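28 March 2026
Notebook, natural dye bench. Entry by Beatrice Kimaro.

Onion skin bath, second run

Skins came from the Mwakalinga kitchen again, yellow onions only this time. Picked out the red ones and the papery bits with mold on them. Weighed 800 g dry, which filled the big steel pot to the rim until they wilted. Covered with tap water, brought up slowly, held at a low simmer for an hour, then left to stand with the lid on. Strained through the old curtain. The liquid was a dark orange-brown and smelled like soup, same as last time.

Wool was the Drudano single-ply, scoured yesterday. Eight skeins, all from the same cone. Four mordanted with alum at 8 percent of fiber weight, four left plain as a check. I had wanted to do an iron set too but the iron jar is nearly finished and Minttu needs what's left for the walnut samples.

Put everything into the bath at 33 °C and took it up over the better part of an hour. Highest reading was 91 °C, which is more than I meant. The ring on the left of the stove runs hot and keeps climbing after you turn it down. Use the right one. Pulled the pot off and let it cool with the wool in it. No felting that I can feel, but the plain skeins seem a bit harsher than the mordanted ones. Could be the scour.

Color after rinsing: alum skeins a strong gold leaning orange, plain skeins a dull tan. Two of the alum skeins have a paler patch where the tie was. I tied them too tight. Figure eight, loose, every time, and I should know that by now.

Rinse water ran clear on the third change for the alum set. The plain set was still giving off color on the fifth and I stopped there.

Minttu Ojala read the first draft of this and asks why I don't measure pH. Fair point. The strips in the drawer are out of date and the new ones from Prollen haven't come. I've written "tap" in the pH column for now. Last August's notes have the tap water as slightly hard, with no number given.

Sunlight is the next question. The August gold set faded badly on the exposed half and I never wrote down which way the card was facing, so there is nothing to compare with. For the new cards I want the long wood counter along the tall windows, with the wool wound on white card and half of each one covered in foil.
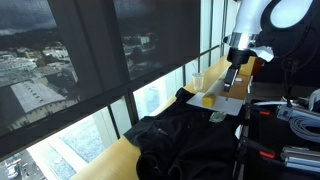
To do before the fade cards go up

Cut the card. Wind one strip from each skein, label on the back in pencil – marker bled through last time.

Keep a full set in the dark drawer as the reference.

Ask at Sunura if they still sell the blue wool scale. If not, look at the cards by eye once a week and write it down the same day.

Second dip from the exhaust bath. There is plenty of color left in it. Saved in the lidded bucket, labeled, under the sink. It will go off if it sits for long, so whoever is in first should start with that.

Order alum.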